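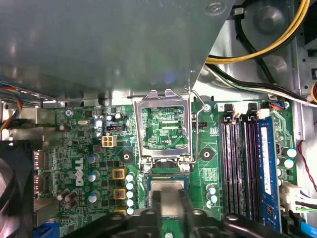 Planning a Budget for a CPU Handling Cell
Ha-neul Seo, Rivadeneira
Updated May 13, 2021

This page covers the equipment to price before ordering a cell that handles desktop processors at the motherboard. It assumes you already own a bench and a PC to run the arm.

Step 1. Fix the task first
Write down every board and case the cell has to serve. A board inside its case costs more to work on than a bare one. Drive bays, cables and fan shrouds limit the approach, and the load plate stands upright while the socket is open. Measure that space before you ask for an arm quote.
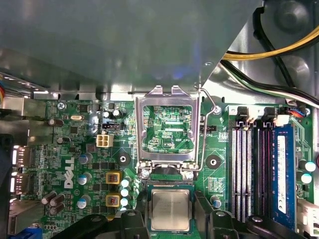

Processor held at an open LGA socket, board mounted in the case.

Step 2. Price the gripper and fingers
List the gripper body and the fingers on separate lines. Fingers wear, get bent and get redesigned. Our sheet for the Zirkville cell carries 2 spare finger sets and 14 hours of machining time. Ask the vendor for the closed width at the tips and the smallest step in opening. If either is missing from the data sheet, get it in writing. Bunent and Rodance both quoted us without these numbers at first.
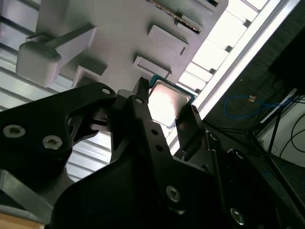 Clearance has to be checked at the fixture as well as at the board. A bracket that fits over the socket may still hit a tab or handle on the part holder. Load the gripper model and the fixture model into the same CAD file before you approve either one.

Step 3. Price the fixture
Pocketed trays are cheap to make and are often left out of the budget. Order 2 of each version so work can go on while one is being changed. Allow for one redesign.
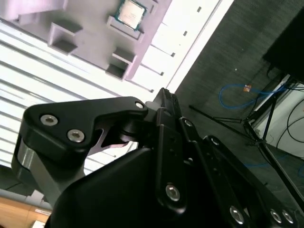 Fixture tray with a processor in one pocket, viewed past the gripper.

Step 4. Add the wrist camera, cabling and scrap parts
Include the camera mount, cable clips, a spare cable and light control for any window near the cell. Buy used boards and processors for setup work. We spent our scrap allowance in April and had to move money from the machining line.

Step 5. Send the request for quote
Attach the board list, the clearance measurements and the fixture drawing. Ask for lead time per line item and for the price of spares held for 2 years.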